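## 5. Discussion

### 5.1 How much of the desk effect survives?

The claim we set out to test is simple enough to fit on a sales sheet: people who work at pale desks read faster, make fewer mistakes and feel less tired at the end of the day than people who work at dark ones. Versions of it appear in office design guides, in school purchasing advice and in the product literature for the Pokel line of work surfaces. We began with some doubt about it, and the results in Section 4 have done little to remove that doubt.

Reading speed did not differ between the pale and dark conditions in any of the 3 sites. Proofreading errors were slightly lower at pale desks in the Shih office, but the gap vanished once we allowed for the fact that the pale desks there stood closer to the windows. Only the end-of-day comfort rating favored pale desks across the board, and this is the measure we trust least. Participants could see what kind of desk they had been given. Many had also heard from a manager that the new furniture was meant to be easier on the eyes. A person told that a desk will make them comfortable may well report comfort, and a five-point scale has no means of telling that report apart from the real thing.

Earlier work deserves the same caution. Karpenko and Tsai drew on 1,338 questionnaires, a number that is quoted far more often than their response rate. Their survey went only to offices that had already bought new desks. It seems likely that people who get new furniture are happier with their workspace for a month or two whatever color it is, and their design can't separate the two. Meesuk's smaller study did include a comparison group, and she found no effect on reading at all. It is rarely cited in the design guides.

### 5.2 Color, finish and light

A second problem is that "pale" has been asked to do too much work. In the papers we reviewed, a desk is usually described by color and nothing else. Yet a glossy white surface under a ceiling lamp throws a bright patch toward the reader, and a matte one of the same color does not. Putting both in one category and averaging over them tells us very little. We suspect that several of the positive findings are really findings about finish, since the dark desks being replaced were often old, polished and badly placed under the lights.

Lighting confuses matters further. The measured color of a white surface shifts with the lamp above it, and evenly lit pale surfaces can take on a cool, grayish cast (Figure 3). Whether a participant would call such a surface "white," "gray" or "light" is anyone's guess, and we found that our own raters disagreed. Ko and Mussa, coding the same set of desks separately, parted ways most often on exactly these cases. Studies that let participants report their own desk color carry this error straight into the analysis, and we know of no published attempt to correct for it.

**Figure 3.** Pale matte tabletop under even light, with a faint lavender-gray cast and softer shading toward the lower middle. 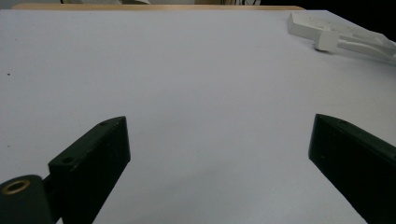
The Endance rating method, which scores a workstation as a whole, is sometimes offered as a way around these difficulties. We are not convinced. It folds desk color, screen position, chair height and daylight into a single score out of 100, so a good chair can make up for a bad lamp and no reader of the final number would ever know. A purchaser who wants to know whether to pay more for a pale desk gets no answer from it.

None of this shows that desk color is irrelevant. Our sample was made up of adults doing short reading tasks, and a small effect over a full working year could have slipped past us. People with migraine or low vision may respond quite differently, and we excluded both groups. The Grorik office also changed its window blinds in May, halfway through data collection there, and although dropping that site leaves the main results unchanged, it leaves us with less to go on than we had planned. Until someone assigns desks at random, records finish as well as color, and keeps the sales message away from participants, we would advise readers to treat the comfort finding as unproven.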